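Pirmin Pfister
@pirminpfister
October 10, 2022

Sorting cans for the scrap drop-off, part two. Steel went last time. Today is aluminum only.

Magnet test first. If it sticks, it goes in the steel bin. Beverage cans with an opened tab and a bare silver lid are nearly always aluminum, but I check the imports too.

Print and finish make no difference to the sort. Gold, orange, red, Korean label, all the same bin. The coating burns off at the smelter.

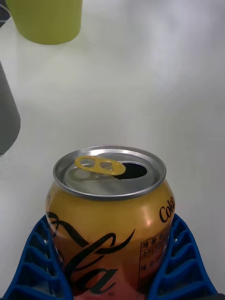
Do you need to take the tab off before recycling?

Leave it on. The tab is aluminum too, and loose ones fall through the sorting screens.

Rinse with cold water, 3 seconds, then drain upside down on a rack. Soap is a waste. Residue draws ants and adds weight that the yard deducts.

Crushing: check with your yard first. Mine takes them flat. Curbside here wants them whole, as the optical sorter reads a flat can as paper.

I bag at 400 cans. Past that the bag splits at the seam when lifted.

Halima Bakilana asked about bottle caps. Most are steel. Separate tin, next post.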